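Robot Handling, Unit 6: The Pitham Fault
Notes by Iason Pappas

Two arms, one bag. I love this one! 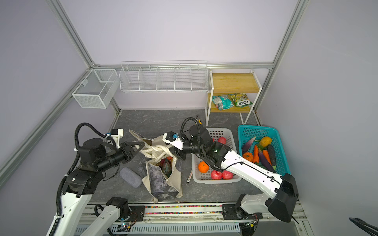 What went wrong
During a bag-packing run on the Nutwood cell at Pitham, the left arm stopped dead while the right kept going. The left wrist cable had snagged, its joint tripped on overload – exactly as it should – and the stop signal never reached its neighbour. The right arm went on pulling at the bag for up to 6 seconds before someone hit the button.

Why it matters
Each arm had its own safe stop, and each passed its own test. The pair had never been tested together. Look at how close the two grippers work over the tote, and at the cable loop above each wrist.

From the log
Run 92: left joint overload, right arm still moving. Plattner controller, link timeout set to 2000 ms (far too long).

Before the lab
Read the Wutness sheet on shared stop circuits. Then sketch the wiring you would use, and mark where one broken wire would leave an arm live. Bring it along – we'll try to break each other's!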